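# Fitting the gears to a planetary carrier plate - order of work and surface

**Trunero Workshop Support**

Our training department is preparing a bench exercise on small planetary gear sets for first-year apprentices at the Sidville site. The set consists of a ring-shaped carrier plate, a number of small metal gears that sit on it, and a housing that closes over the whole. We hold 50 sets at present and expect to order more before July.

Two points have caused disagreement among the instructors. The first is whether the gears should all be placed on the carrier before any grease is applied, or greased singly as they are fitted. The second concerns the bench surface. The existing benches are white and very brightly lit, and apprentices have complained that pale metal parts are difficult to pick out against them. We should be grateful for the views of members who have run similar exercises.

**Tangen Technical Services**

We have used a comparable exercise for several intakes and would recommend the following.

Place a black mat over the bench and carry out all of the work on it. A matt surface is preferable, as a glossy one throws the light back and the original difficulty returns. Silver parts show clearly against black, including the edges of the teeth, and a small gear that has been put down is far less likely to be swept off with the packaging.

Lay the carrier plate flat near the middle of the mat and keep the gears still to be fitted to one side of it, with a clear strip between the two.

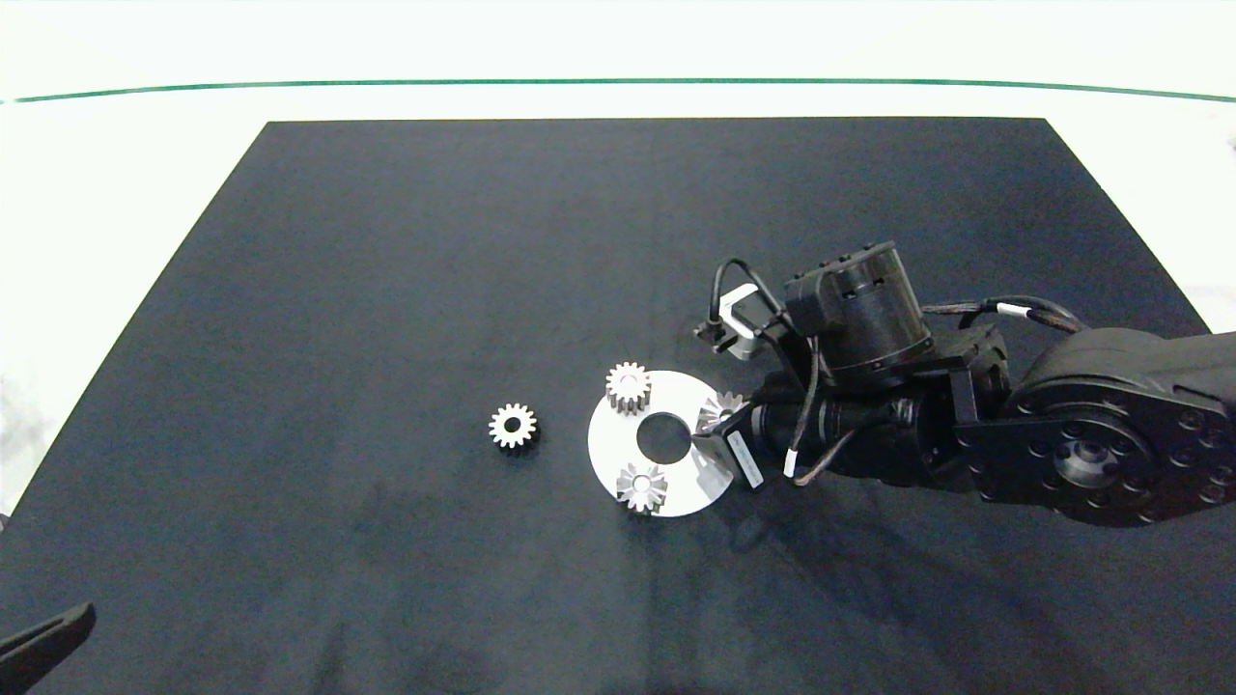

Fit the gears dry in the first instance. Each should drop onto its seat under its own weight and turn freely with a fingertip. Should one stand proud of the others, lift it off and inspect the bore before trying again. On no account should it be pressed home, as a burr in the bore will score the pin and the set will then have to be withdrawn.

Once all positions are filled and the gears have been turned by hand, remove them, apply a thin film of grease to each pin, and refit in the same order. Greasing at the outset conceals a poor fit, and an apprentice who has greasy fingers will drop parts.

We allow 6 apprentices to each bench. A larger group may be accommodated, but the instructor will not be able to see every plate.

**Plalluvel Stores**

Agree about the mat. Rubber is better than cloth. Cloth sheds fibres and they get in the teeth.

Count the gears out and count them back in. We lost 200 in one year before this was made a rule.

**Sidville Model Engineering Society**

With respect to the previous contributors, I do not consider the removal and refitting of every gear to be necessary where the parts come from a single batch. Our members generally grease the pins sparingly, fit the gears, and turn the train by hand before closing the housing. A tight spot can be felt readily enough through a light grease. For apprentices, however, I accept that the additional handling may be of value.

One further matter has not been raised. The gears should be examined for a chamfer on one face. Where there is one, that face goes towards the carrier - on the sets supplied to us, fitting it the other way caused a faint tick on every turn, and the fault took some time to trace. If both faces are alike, the point may be disregarded.

As to stock, gears of this size are usually cheaper when ordered by the 1,000, and we would advise keeping the batches in separate, marked tins.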